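Sorting the Small Stuff: a Gallery From the Big Desk Tidy

Hello again! If you came over from the newsletter you'll know I've been threatening to do a page on desk organisers since February, and if you didn't, welcome, mind the step. My name's Maite Barroso and I like boxes. I like boxes with lids, boxes without lids, boxes that came with something else in them, and more than anything I like a box with compartments. My brother Benito says it's a family illness (he has a shed, so he can talk).

What set me off was a Sunday when I went looking for a stamp. I had stamps. I knew I had stamps. I found a whole bag of rubber bands, a tape measure, two keys I can't match to any lock in this house and a birthday card I'd bought for Soledad Manzano and never sent. Sorry, Soledad, it's a lovely card and you shall have it next year. The stamps were inside a dictionary, where I'd put them to keep them flat.

So I emptied every drawer on to the floor and started again from nothing, which took four evenings and a lot of toast. I asked a few friends what they keep their bits in as well, and it grew from there. Click through at your own pace, and do leave a comment at the bottom if you've found something better.

The open organiser

I've come round completely to the open sort, with no lid. I used to think a lid was the whole point, because it keeps the dust off and you can stack things on top. Well, yes, and then you do stack things on top, and after a week you can't be bothered to lift them all off to get at a paper clip, so the paper clip goes on the desk, and there you are again. With an open one you just drop things in as you walk past. It does get a bit dusty. I give mine a wipe when I do the windowsill.

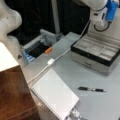 The other thing I'd look for is compartments of different sizes. Mine used to be all the same, a sort of egg-box arrangement, and it drove me up the wall, as a pair of scissors won't go in an egg box and a single drawing pin looks ridiculous in one. A couple of big ones and a couple of narrow ones is about right for me. Pens and scissors in one big bit, chargers in the other, then the narrow ones for the fiddly things. And if the inside is lined with some kind of cloth, so much the better! Things don't rattle when you shift it along to make room for your tea.

Leave it empty for a day before you fill it, by the way. I know that sounds daft. But you find out where your hand naturally goes, and whether you've put the thing on the wrong side. I'm left-handed and had mine on the right for seven years.

What goes in first

The things you touch every day, and only those. Chin-lung Choi, who I used to share an office with, had a rule that if he hadn't picked something up since Sunday it went back in the cupboard. He was terrifyingly tidy and I never once saw him hunt for a pen. I can't manage that, I like having my good ruler out even when I'm not ruling anything, but I've borrowed half of it. Spare batteries, the stapler refills, that little spanner from the flat-pack shelves: all in the cupboard now, in a biscuit tin.

The Nallska trays

I bought a stack of these for paper and I'll be fair to them, they're sturdy and they don't slide about. They're also a touch too short for an A4 envelope, so the corners curl up at the front and look miserable. I've moved them to the kitchen and they're marvellous for tea towels. If you only keep loose sheets and notebooks you'd be perfectly happy with them on a desk.

Cables, oh, the cables

Aurelio Gallardo wrote to ask how I stop my cables wandering all over the table, and the short answer is that I don't. I've tried clips, I've tried a sort of fabric sleeve from Wernent (stiff as a board, went back to the shop) and I've tried tying them up with garden twine. The twine was the best of the lot! What has helped is running the long ones round the back edge and keeping only one coming across the top, the one I plug and unplug. And I put a paper label on each end. Do both ends. I did one end to begin with and it was always the other one I was holding.

Notebooks

Flat, near the front, with nothing on top of them. I used to stand mine up in a rack and they slumped like sleepy children. Now the one in use lives at the front of the desk and the finished ones go on a shelf with the year on the spine.

The Gostoder drawer insert

A present from Benito, who'd had enough of hearing about it. You cut it to fit, and you need a proper knife and a bit of patience, neither of which I had on the day, so it's wonky down one side. I've grown fond of the wonky side. A glue stick fits in the gap.

A few odds and ends to finish

The jam jar of pencils is staying. I've been told it spoils the look and I don't care a bit.

If you've got a tiny desk, try one organiser and stop there. I got carried away and ended up with so many boxes that there wasn't anywhere to write a letter, and two have since gone to Soledad (with the card, in fact, so she's had it early).

I'll be doing the hall cupboard next. It's got the hoover in it, and the Christmas lights, and something wrapped in a blanket that Benito swears isn't his. Wish me luck!

Maite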